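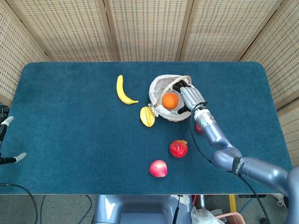 Dreviter brings Clilix fruit-packing robots to the Ogura gift basket room

FOR IMMEDIATE RELEASE – August

Hi, I'm Tomoyo Yagi, and I run the gift basket room at Ogura. We've been putting together fruit baskets for hospitals, weddings and office parties for longer than I've worked here, and until this summer every last orange was placed by hand. Starting this month we have help. Dreviter is installing its Clilix packing system in our room, and they were kind enough to let me write the announcement myself (they may regret that!).

If you've never packed fruit for a living, let me tell you about November. We send out up to 400 baskets a day in the busy weeks, and the heavy part of the job is the reaching. Pick up, turn, set down, all shift long. By the end of last season my wrists were taped and so were Sachiko Minami's, and she's a lot tougher than I am.

Clilix takes over the first layer. It picks the fruit off a felt-topped table and sets it in the basket, and then the basket comes to one of us. We do the rest – checking for bruises, filling the gaps, tying the ribbon, writing the card. Bananas still come to us too, for now. I'm told the engineers are working on that and I'm in no hurry.

People here had questions, me included. The first one was whether anybody would lose their job, and the answer we got in writing is no. All 35 of us are staying on. What does change is the day itself. We rotate between packing, finishing and minding the robot, and nobody does more than 44 minutes at a stretch at any one of them. Yae Koyama has already moved over to looking after the system full time, with a raise, after a training course at Dreviter that she says was mostly about learning when to press stop.

"I wanted the people who pack the baskets to tell us what a good basket looks like," said Sadao Noguchi, project lead at Dreviter. "They corrected us on nearly everything, starting with which way up a pomegranate goes."

We practiced a lot before saying yes. Our trial log has 3318 picks in it, and Sachiko read through the whole thing looking for squashed fruit. She had opinions about the pears. Dreviter slowed the grip down, and then she signed off.

The system goes to work on the early shift first, from 6 a.m., with the afternoon crew joining once everyone has finished training. Orders, prices and delivery times stay the same for customers.

Press questions and visits: Toshiko Yagi, Ogura front office (yes, we're sisters). Mornings are best.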